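# About Huerta Linen

Huerta Linen is a commercial laundry and linen hire business. We wash, press and deliver bedding and towels for motels, holiday units, farm-stay cottages and a few small private hospitals. Most of our customers are within a morning's drive of the plant.

Itzel Esquivel started the business with one washer, a second-hand trailer and a contract with a motel that had fallen out with its previous supplier. Refugio Meléndez joined in the second year to look after the machines and is still doing it. We now have 57 staff across two shifts and supply 183 properties.

## What we do

Our main work is hire. We own the linen, you use it, and we swap dirty for clean on a set run. You pay a weekly rate per bed and we replace anything that wears out in normal use. Sheets are white only, in single, double, queen and king. We stopped doing coloured sheets some years ago as they never matched after a dozen washes.

We also wash linen that customers own themselves. Each bag is tagged at pick-up and kept as its own load, so you get your own things back. Doonas and mattress protectors are done separately and need an extra day. Wool blankets can be done by arrangement - ring first, as we only run them when the small dryer is free.

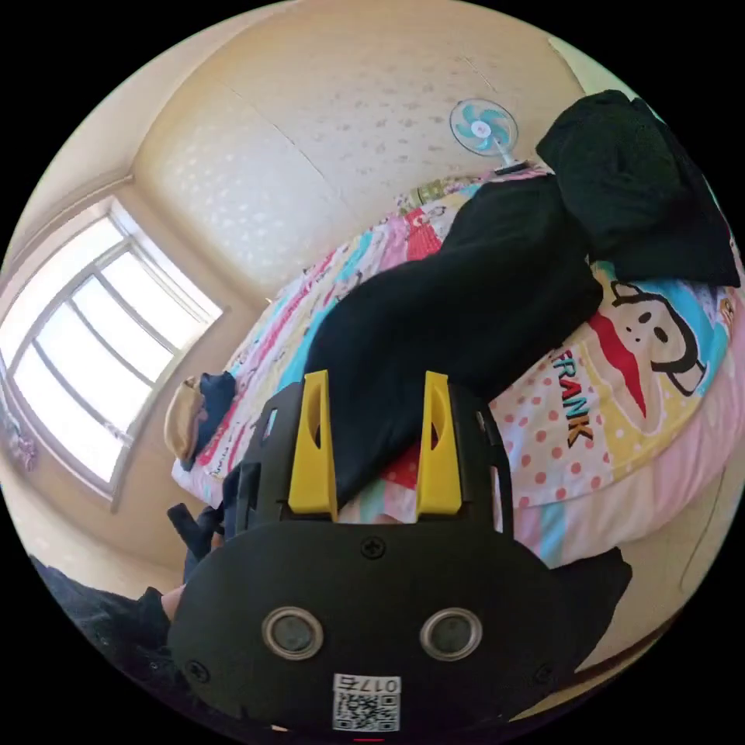
Stain treatment is included in both services. Fake tan, sunscreen and red dirt make up most of it. If a piece can't be brought back to a standard we'd put on a bed, we cut it down for rags and tell you on the next invoice.

## The plant

We moved into the current shed after the old one flooded twice. It has its own rainwater tanks, which cover up to 251 loads before we need to draw on town water. Rinse water is filtered and used again for the first wash. The ironer is gas and will be until we can afford to change it.

The first shift starts at 5 am and the trucks are usually out by 7. There are 3 of them, and Ruwan Munasinghe plans the runs. If your gate code has changed or you have a full house coming in over the school holidays, he is the person to tell.

## Working here

Most of our people started on the folding tables and learnt the rest from there. We take on casuals from November and keep as many as we can after Easter. You don't need experience, but you do need closed shoes and a way of getting here before the first bus.

## Contact

The office is open from 7 am to 3 pm. Tonantzin Tlapale handles new accounts and quotes, and will want to know how many beds you have, what sizes they are and where a truck can turn around.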